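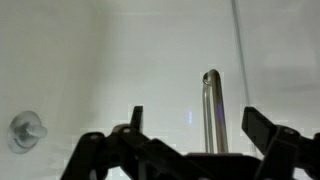

What does a record in this set cover?

One bathroom, one visit, and the fittings found on or near its walls: hooks, plates, bars, rails and spouts.

# Vetcombe wall fittings list

Version 2, 2022-07-15. 235 records, drawn from rental units in Vetcombe and Lemport. Prepared for the Edero refit schedule. The Morgan units are held over to September and are not in this version.

## Fields

| Field | Content |
|---|---|
| `unit` | Unit code, no street address |
| `fitting` | `hook`, `plate`, `bar`, `rail`, `spout`, `unknown` |
| `finish` | `chrome`, `white`, `other` |
| `fixing` | `screw`, `suction`, `adhesive`, `unknown` |
| `surround` | Wall colour and type, free text |
| `height_cm` | Centre of fitting to floor |

## Coding notes

- A round white fitting with a centre knob is coded `plate` unless the fixing has been checked by hand – then `hook` may be used.
- Bent chrome bars are coded `bar`. Change to `rail` or `spout` only where both ends have been traced.
- `unknown` is a valid value. Do not fill it by guesswork.
- Glare on a glossy surround is not recorded as damage or staining.

## Known problems

- Five records have no height.
- Eight Lemport records use the old spelling `color` in free text.
- Grey and white surrounds were not separated in version 1 – older rows read `pale`.

## Licence

Internal use. Ask before copying unit codes into other files.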